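Brulside Street Names
A data card, more or less

Hi! I'm Nouhaila Nasr and I've spent a silly amount of my free time collecting the old street names of Brulside. The town renamed a big chunk of its streets when the three parishes merged, and after that the old names only lived on in letters, shop receipts and people's heads. I got tired of looking them up one at a time, so I put them all in a table. You're welcome to it.

Last updated June 25, 2020.

What you get

One file, streets.csv, with 3622 rows. Each row is one name in one source, so a street that shows up in five directories gets five rows. There are 378 separate streets behind all that. If you only want a simple old-name-to-new-name list, filter on the column "best" and keep the rows that say yes.

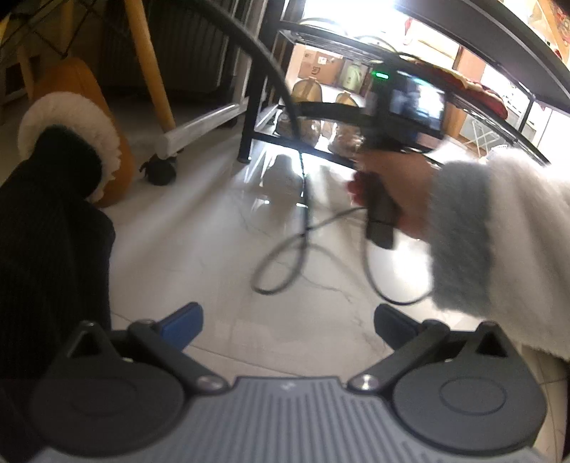

The columns

street_id: my own number for the street. It never changes, even if I fix the spelling.
name_old: the name exactly as the source prints it, typos and all.
name_now: what the sign says today. Blank if the street is gone.
source: a short code. The full titles are in sources.txt.
best: yes or no. My pick when the sources disagree.
note: anything else, and yes, some of these get long. Sorry about the one for Kornard Lane.

Where it comes from

Most of it is from printed town directories at the library, typed in by hand (by me, at night, with tea). The rest comes from the parish rate books, which Hazem Ashour photographed and read through with me over one very long November. Hazem can read handwriting that looks to me like a spider fell in the ink, so if a rate book entry is right, thank him. I only typed.

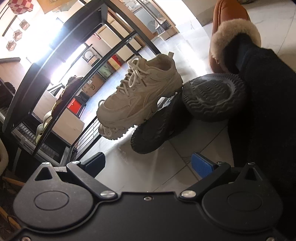 The rate books are also where the spelling goes wild. Kornard turns up as Cornard, Kornerd and once as Corn Yard, and I've kept every version in name_old. Please don't clean these up before you search! Half the fun of the thing is finding your great-aunt's address under a spelling you'd never have guessed.

Known problems

The east side is thin. Two of the directories skip it completely and I haven't found a third that covers those years.

Dorico Row and Dorico Road may be the same street. I've given them two ids for now. If you grew up near there, please write to me.

There is a Nasr Court in the list. No relation, as far as my family knows – I did ask.

Anything after 2000 is left out on purpose, and the town's own website handles the newer streets fine.

Using it

Free for any use. A credit is nice. If you find a mistake, send me the street_id and where you saw the other version, and I'll put it in the next update.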